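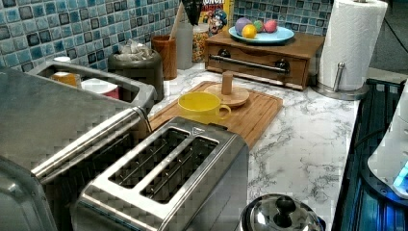

The Skukamix is sold as a kitchen arm that can tidy a worktop while you get on with something else. I wanted to know whether that is true of an ordinary worktop, as opposed to the bare table in the sales video. Mine is not bare. There is a yellow mug on the cutting board, a toaster in front of it, a plate on top of the bread box and a row of containers against the tiles. A person clears that sort of thing without thinking. For a machine it is a long list of separate jobs, and most of them involve reaching past something else.

Search reviews Enter a product or maker Go

I bought the arm from Yuen in Gimevberg for £942, which includes the gripper but not the Gellon software plan. You can run it without the plan for 3 months. After that you keep the basic pick and place commands and lose the part where it works out for itself what to tidy.

Setting up was dull but not hard. The base has to be level, the cables have to be kept clear of the joints, and you then teach it where the edges of the counter are. Allow 30 minutes for the teaching. If you move the base even slightly, you do it again. I did it again twice in the first week.

Soft things are where it does best. Plush fruit is forgiving: if the grip is a little off centre the toy squashes and comes along anyway. It moved these from plate to counter and back all afternoon with very few drops. Hard, smooth and round things are less good. It tends to touch them, nudge them and then chase them, and the software waits for an object to stop moving before it tries again. 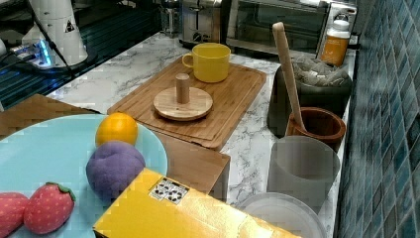
Plush strawberries on the blue plate at the near end, arm at the far end.

Speed is the next problem. Moving one mug from the board to the back of the counter takes the arm 2 minutes if you count the time it spends looking. I can do the whole worktop in that. You could say that it doesn't matter how slow it is if you are out of the room, and I have some sympathy with that, but I was not happy to leave it alone near anything breakable. It stopped safely every time I put a hand in its way. It did not always stop for a glass.

Noise is low. It hums, and there is a click when the gripper closes. The fan in the control box is louder than the arm itself and comes on whenever the software is thinking, so most of the time.
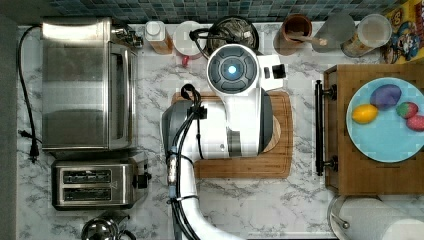 Can it load a dishwasher?
Not in any useful sense. It can lower a cup into a rack you have already pulled out, but it can't open the door, and plates slip out of the gripper.

The handbook says to give it a clear space to work in. That is fair advice for a workshop bench and awkward in a kitchen, where the clear space is what you are hoping to end up with. Mug handles are a good test of this. With the yellow mug on the board and its handle facing right, the arm has the toaster on one side of it and the bread box on the other, and behind the mug there is a round wooden base with a peg sticking up. The arm went for the handle from above, gave up, and went for the rim. That worked more often than not. Hanging anything on a peg did not work at all, and I stopped trying after a couple of evenings. 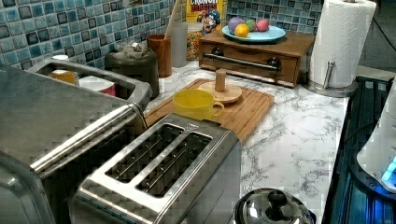 Drawers are the chore I most hoped for. Skukamix lists "drawers and doors" among the things the arm can manage, with a note in small type that the handle must be a bar type. The wooden box at the back of my counter has one, a steel pull bar across the front, so it ought to be an easy case. The arm found the bar each time and closed on it. It then pulled at a slight angle, and the drawer jammed. With the box held steady by hand it opened properly - but by then I was standing there doing half the job.

Cleaning is no trouble. The casing wipes down with a damp cloth. Crumbs do get into the gripper, and the pads have to come off with a small hex key, which is supplied.

As a thing to learn on, I would give the Skukamix good marks. It is solidly made, it starts up when asked, and the Gellon software reports clearly what it thinks it is looking at, even when it is wrong. As a way of getting chores done it is not ready. If you have a fixed task, such as moving the same soft item between the same two places, it will do that all day, and I can see a small shop packing counter getting some use from it. A kitchen changes every time someone makes toast.

I am keeping mine until the trial runs out and will not be paying for the plan. Yuen takes returns on unopened gripper pads only, so check which size you need before ordering spares.

We use cookies to remember your settings and count visits. Accept Manage choices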